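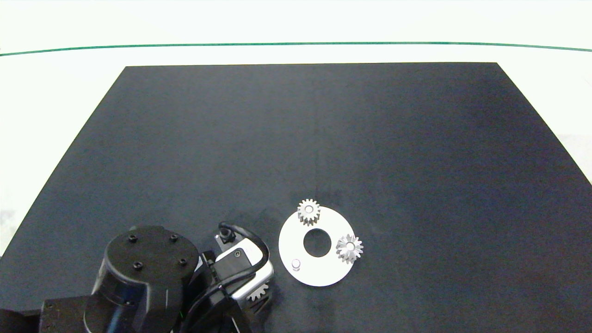
Lellska Press and Schools Team
November 1, 2014

Small gears, big table: the Nodia gear sets go on sale to schools and makers' clubs

We are very pleased to tell you that the Nodia gear set, which a good many of you have been asking after since we first showed it in June, is now on sale from our shop in Pusteck and by post to anywhere in the country. It has been a long while coming, and we would like to thank everybody who wrote in, rang up or stopped us in the street to ask how it was getting on.

For those who haven't met it yet, Nodia is a small set of parts for learning how gears work by putting them together with your own hands. At the heart of it is a flat white ring, a plate with a round hole through the middle, and on this the rest of the work is done. There are little metal spur gears, each with a bore through its centre, and there are white pegs that stand upright. The idea is a simple one and a very old one — set one gear beside another, bring the teeth together, turn the first and watch what the second does. We have seen children of eight and retired engineers of eighty lose the best part of an afternoon to it, and both went home asking where they could get one.

The gears are metal because we wanted them to feel like the real thing. Our early sets had plastic ones, and they were cheerful enough, but they weighed next to nothing and skated about whenever anybody leaned over to look. A metal gear stays where you put it, more or less, and it makes a lovely small click as the teeth meet. We kept the ring white so that the parts show up well against it, and we would suggest a dark, matt tabletop underneath if you have one. Small silver things have a way of vanishing on a pale desk, as our own packing room can tell you at some length.

The first run comes to 2136 sets, and 221 of those have already been promised to the schools and clubs that helped us with trials over the summer. Their comments were enormously useful. It was one of the clubs that asked for a bit more room around the hole in the ring, so that fingers could get in without knocking everything over, and another that persuaded us to rewrite the booklet from the beginning, starting with two gears and a peg and leaving the sums until much later on. We think it is a far better booklet for it, and a good deal friendlier.

We should also say a word about Egger, the workshop that cuts the gears for us. Egger has been making small metal parts in Pusteck since 1787, first for clocks and latterly for almost anything that turns, and it was a pleasure to bring the work to a firm that we can walk to. Every batch is checked there by hand before it comes across to us to be boxed — a slow way of going about it, perhaps, but we have had very few parts sent back.

Spare gears and pegs can be bought on their own, since we know perfectly well where small parts end up. There are 4000 spare gears on the shelf to begin with and more on order. Schools may ask for a mixed bag at a lower price, and clubs buying for a whole evening group are welcome to get in touch about this too.

Anybody who would like to try the set before buying can do so at the shop, where a table will be laid out every weekday until the end of term. You are welcome to stay as long as you like, and there is usually a pot of tea on the go.

Orders and enquiries, including requests from newspapers and magazines for a set to look over, should be sent to the Lellska Press and Schools Team at the Pusteck shop.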